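In Defense of the Simple Hand Gripper

At our small workshop in Skenau we had to choose between two ways of recording grasps this spring. One was the Kioko, a motorized gripper on a small arm, with its own controller and a very good manual. The other was the Peritz, a hand-held tool with two fingers, which you close yourself by squeezing. Many colleagues expected that I would vote for the Kioko. I voted for the Peritz, and I would like to explain my vote, as I was asked about it several times and I answered badly each time.

The first reason is money, and I will not pretend that it is a small one. Our offer for the Kioko was 900 euros higher, and this was before the mounting plate. But we could have paid it. The Skelwood project had some budget left in May and it would be lost otherwise.

The more important reason is what happens in the hand of the person. With the arm, I push a stick on the controller and I look if the fingers arrived. When I want to hold a thing with a long handle, I spend most of my attention on the angle of the wrist. With the hand tool I do not think about my wrist at all, I only turn it, as with kitchen tongs. In one afternoon I recorded 66 grasps with the arm and 700 with the hand tool over the same number of hours. I know that a faster recording is not automatically a better one. Still, I looked through both sets, and the ones from the arm are full of waiting.

People who prefer the arm say that the force is repeatable, and they are right. My squeeze in the morning and my squeeze at four in the afternoon are different squeezes. For soft packages this is a real problem, and I don't have a good answer to it. For hard handles, such as spoons, brushes or screwdrivers, I believe it matters much less than they say.

They also complain about the camera on the hand tool, because the fingers and their links take so much of the view. This I find strange. The contact is exactly the place I want to see. From the camera beside the arm we had a beautiful view of the table and a very poor one of the contact between finger and handle.

I have one complaint of my own. The joints of the Peritz need to be checked more often than the seller admits, and after a long day my thumb hurts. If they make a version with a softer spring, I will order it the same week. 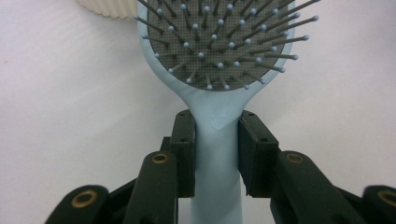
The hand-held gripper closed on the handle of a paddle hairbrush, from the tool's own camera.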